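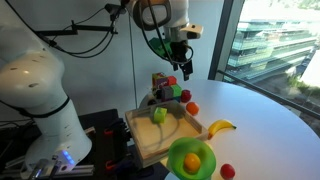 The ward boundaries in Wanow have not been redrawn in two council terms, and Agathe Joly thinks the next review should be finished before candidates start filing papers. Joly has managed ground campaigns in the district for three elections and now advises the Rudeo list, which holds the second-largest bloc on the council. She spoke for a little over an hour at the list's office, mostly on the subject of how votes are counted, where voters are registered, and what the party expects from the eastern wards.

The review was opened in March. Under the district rules, a ward may differ from the average number of registered voters by a fixed margin. Two wards are now outside it. Vavier has grown past the upper limit, and the harbor ward has dropped below the lower one.

"Vavier has 3,000 more voters on the roll than it had when the lines were drawn," Joly said. "It elects the same number of members. A vote there counts for less than a vote at the harbor, and you can work out by how much with a pencil."

The draft map moves the streets north of the canal out of Vavier and into the center ward. The governing group supports the draft. Rudeo has filed an objection, which Joly wrote. Her complaint concerns the order of the work. The draft was prepared from the old roll, and the updated roll was published after the map was already out for comment.

"They measured first and corrected the ruler later," she said. "We asked for the figures to be run again on the new roll. The reply said the difference would be small. It may be small. I would like to see it on paper."

She declined to say whether Rudeo would go to court if the objection is rejected. The filing period for an appeal is short, she said, and the list's lawyer is reading the procedure.

On polling places, Joly was more specific. The canal streets currently vote at the Lecomte school. Under the draft they would vote at the town hall annex, across two main roads. In the last council election, the annex had one entrance and one check-in table, and the line at six in the evening ran down the stairs. Adding the canal streets without adding a second table would, in her view, push the closing count past midnight.

"The law says anyone in line at closing time votes. Fine. Then the line has to move," she said.

Asked about her party's position in the race, she gave no percentages. Rudeo does its own canvass and does not publish it. She did confirm that the list lost the last seat in Vavier by 70 votes, and that 200 ballots in the ward were set aside as invalid, most of them marked for more candidates than the rules allow.

"I don't claim those ballots were ours. I have no way of knowing that," Joly said. "What I said at the time, and what I say now, is that the instruction was printed on the back of the sheet. Put it on the front."

The council has since approved a new ballot layout with the instruction above the first name. Rudeo voted for it, as did every other group.

Joly expects turnout to be the deciding factor in the east. The older streets vote early and in high numbers. The new apartment blocks do not, and many residents there are still registered at a previous address. Rudeo plans to spend most of its door-knocking hours on registration until the roll closes, and to start on candidates after that.

She would not name the candidates. The list meets to settle the order next month, and the first three places are contested. Joly is not running.

"I read maps," she said. "Other people can do the speeches."

Comments on the draft boundaries are accepted in writing at the district clerk's office until noon on the last day of the comment period. The clerk's report goes to the full council, which can adopt the map, amend it or send it back once.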